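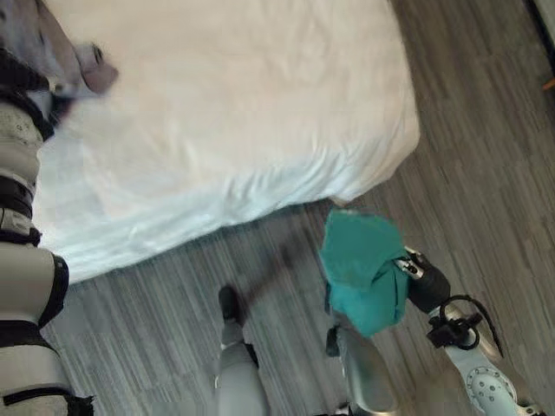

Hi Gyu-bin,

Progress report for the Plavstead flat, 9/8/21, as promised (a little longer than you asked for, sorry!). The short version is that the bedroom and laundry side of things are in good shape, the storage is lagging, and we still have money left.

Bedroom first. I went with plain white bedding in the end and I'm so glad I did. The patterned set from Flestitz looked great in the catalog, but it was going to cost us 465 for something we'd have to wash separately every time. White can all go in together. It does wrinkle, and I've stopped fighting that - we tug the corners straight and move on. The gray wood-look floor stays as it is. I priced rugs and decided nobody would miss one.

The laundry routine took more thought. In July we had cloths going everywhere except where they belonged, so now there's one basket, it lives on the low stool, and everything gets dropped in there before it goes to the washer. Having it up off the carpet saves a lot of bending, and people really do use it now! 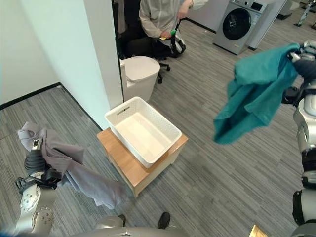

The white basket on its stool, with a gray cloth and a teal one held up on either side.

I'd like to buy a second basket the same as the first, so one can be filling while the other is being emptied. Gil has them in packs of 8, which is silly for one flat, but the Badisgate flat needs some too and we could split the pack. Let me know if you're okay with that and I'll put the order in under both budgets.

On to storage, where I have less to brag about. I want the light wood cabinet to hold the spare linens and nothing else, and right now I keep finding other people's odds and ends in the plan for it.

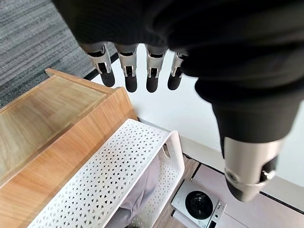 My suggestion is that linens get first pick of the shelves and whatever doesn't fit after that goes to Badisgate. I've written up a shelf list and will send it over once I've argued with myself about the pillowcases.

Money: you gave us 1,000 for this stage and we've spent nearly 800. What's left should cover our share of the baskets and a few extra cloths. I'd rather hold the remainder over to the next stage than spend it just to have it spent, if your rules allow - could you check?

Still to do are the shelf labels, the basket order and a proper wash schedule for the front of the machine. I'll write again when the labels are up.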